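想换一副变色近视镜片，日常加骑车用，值得吗？

发帖人：山脚下的灯

本人左右眼都是四百多度，带一点散光，现在戴的是普通树脂镜片，镜框是前年在 Brokstead 买的，还很结实，不打算换。每天骑电动车上下班，单程四十分钟，早上正对着太阳，眼睛眯得很难受。试过在近视镜外面夹一副偏光夹片，骑快了会抖，进地下车库还得用手掀起来。

店里给我推荐了 Drusa 的变色片，两片1,000元，说室内透明、出门就变灰。另一家店报的是 Swai 的染色片，300元，固定颜色，等于单独配一副近视太阳镜。想问几件事：

一、变色片进屋以后多久能退干净？我在办公室工作，不想开会的时候像戴着墨镜。
二、冬天和夏天变色的深浅差别大不大？
三、旧镜框能不能直接换片，店家会不会不愿意做？
四、开车能不能用？周末偶尔开。

预算最多2,000元，超过就算了。

3个回答

镜片磨边十一年

先说能不能换。全框的板材架和金属架一般都可以换片，无框打孔的也能做，但有崩边的风险，店家通常会让你签个字。旧框老化以后加热容易变形，板材发白的就别折腾了。你的框是前年的，问题不大，拿去让师傅捏一下镜腿和桩头，松的先紧好再测瞳距。

变色片分两种。一种是基变，变色的成分混在镜片材料里，度数高的话镜片边缘厚、中间薄，变色以后边上颜色会比中间深一圈，四百多度能看出来一点。另一种是膜变，变色层在表面，颜色均匀，缺点是怕刮。近视四百度以上我一般建议膜变。

退色速度跟温度有关系。变深靠紫外线，变浅靠温度，所以冬天在外面变得特别深，进屋以后退得也慢；夏天高温的时候反而变不到最深。正常室温下，头两三分钟退掉大半，剩下的一点底色要再等十来分钟。你从车库走到工位，基本上已经不明显了。

开车要单独说。汽车前挡玻璃会挡掉大部分紫外线，普通变色片坐在车里几乎不变色，等于没有。有一种可以感应可见光的，车里能变一些，但室内会留一点底色，价格也高。

配之前要问清楚的：

1. 是基变还是膜变，让店家写在单子上。
2. 折射率。四百多度用1.60就够，没必要为了薄一点上1.74。
3. 完全变色后的透光率。骑车用，两类或者三类都行，四类的不能开车。

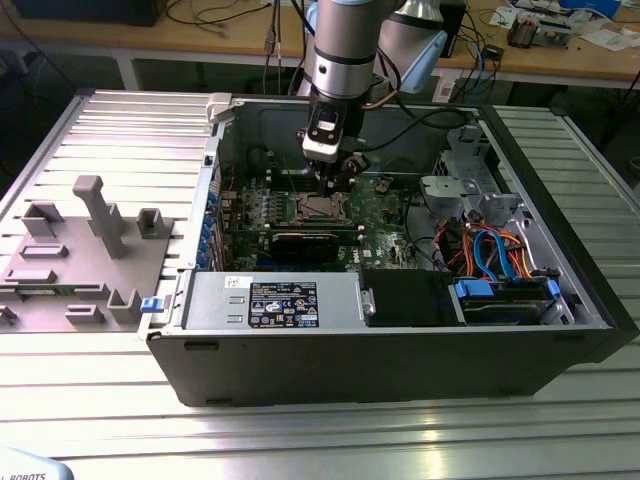

4. 有没有加防反射膜。没有的话，傍晚后面来车的灯会在镜片内侧反光。
5. 质保时间。变色片用两三年以后变色会变迟钝，这个不算质量问题，店家一般不赔，别指望质保管这一条。

取镜那天最好选白天去，拿到门口晒两分钟，看两片颜色是不是一样深。不一样当场退，回家以后再说就说不清了。另外看一下散光轴位，戴上看门框是不是直的，地面有没有倾斜。

河堤边骑车的

我两种都配过，说说实际用下来的情况。

变色片戴了一年半，最大的好处是不用带两副眼镜。坏处是骑车进隧道那几秒，外面很晒，镜片是深的，一进去眼前突然暗一下。我上班路上有一条隧道，不长，但是每次都要提前减速。你的路线要是有隧道或者很长的高架下穿，要考虑一下。

后来夏天我又配了一副固定染色加偏光的，在 Drultmont 那边的一家小店做的，灰色，框是29块的处理品，镜片比框贵很多。路面反光压得很干净，积水和柏油都不晃眼。但是偏光片看手机导航，横过来有时候是黑的，电动车的液晶仪表也会变暗，转一下头才看得清。

染色片的颜色选灰色或者茶色。灰色看红绿灯不偏色，茶色阴天看东西更清楚。蓝的、紫的、粉的就是好看，骑车别用。晚上一定要换回透明的，我有一次加班忘带普通眼镜，推着车走回来的。

按你说的预算，其实可以旧框换变色，再配一副便宜框的染色片放在包里，加起来也不到上限。如果只能选一个，你主要在办公室，我会选变色。

还有一点，镜框面积太小的话，太阳从上面和侧面照进来，镜片再深也没用。戴个有帽檐的头盔比换镜片管用。

五月的柠檬水

网上买便宜多了，我同事配的才两百多，看着也能变色。就是拿验光单发给客服，瞳距自己拿尺子量的，好像也没觉得晕。不过他度数低，才一百多度。

发帖人补充，5月20日：

去店里问过了，旧框可以换，师傅说桩头有点松，免费紧了一下。Drusa 那款是膜变，1.60，单子上都写了。我上班路上没有隧道，只有一个很短的桥洞。决定先换变色片，染色的等夏天看情况再配。室内退色的问题我在店里试了，从门口走回柜台坐下，几分钟以后照镜子还有一点点灰，能接受。

另外问一句，膜变的镜片平时是不是只能用水冲，眼镜布干擦行不行？

镜片磨边十一年 回复：

先用凉水冲掉灰，滴一点中性洗洁精用手指抹开，再冲干净，用纸巾吸干。干擦最伤膜，尤其是骑车以后镜片上都是细沙。不要用热水，也别放在车里暴晒。眼镜布隔段时间要洗一次。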